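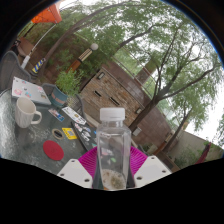
Chapter 4
Mixtures That Settle

Most of what we handle in a day is a mixture. Tap water is a mixture. So are garden soil, pancake batter, house paint, and the air in this room. In Chapter 3 we looked at solutions, where one substance spreads so evenly through another that you can no longer see it. Stir a spoonful of salt into a glass of water and the salt is still there, but no amount of looking will find it.

This chapter is about mixtures that behave differently. Shake some soil in a bottle of water and the water turns brown. Set the bottle down and it begins to clear, first at the top and then lower and lower. A layer builds up on the bottom. The bits that sank are called sediment, and the mixture you had while they were still spread through the water is called a suspension.

You will need these words:

suspension: a mixture in which small solid pieces are spread through a liquid and will settle if left alone
sediment: the solid material that has settled
residue: what is left behind in a container after most of the contents have been poured off, dried, or used up
cloudy: not clear; light is scattered by small pieces in the liquid

4.1 Looking before you touch

Lamisi Agbenyega tests well water for the town of Litar. Before she opens a sample, she holds it up and writes down what she sees. Is it clear or cloudy? What color is it? Is there a layer, and how far up the side does it reach? Only then does she take off the cap. Moving a bottle can stir up in a second what took all night to settle, so the first look is often the best one.

You can work the same way at home or outdoors. A clear bottle with flat sides is easier to read than a round one, which bends the light and makes the contents look wider than they are. Use a cap that closes tightly. Any table will do if it does not wobble, and you can leave your other things on it as long as nobody bumps them.

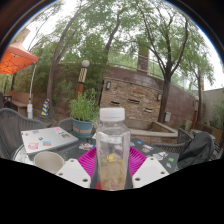

Figure 4.1 A capped bottle with cloudy, beige-brown contents. Which words from the list above could you use for it, and what would you need to know before using the others?

Notice that color and cloudiness are two separate observations. Apple juice can be brown and clear. Milk in water is white and cloudy. Write them on separate lines in your notebook — it saves trouble later when you compare samples.

4.2 How long does settling take?

Size matters most. Sand drops through a few inches of water in seconds. Silt may need an hour or more, and the finest clay can stay up for days. At the Hegazy reservoir, Ehab Shawky and his students left a tall jar of river water standing and checked it every morning. After 51 hours the upper part was clear enough to read print through. The lower part was not.

Activity 4A
Put two spoonfuls of garden soil in a clear bottle. Add 300 milliliters of water, close the cap, and shake for one minute. Stand the bottle in a place where it can stay until tomorrow. Draw what you see right away, after ten minutes, after one hour, and the next morning. Label each layer. Do not drink the water, and wash your hands when you are done.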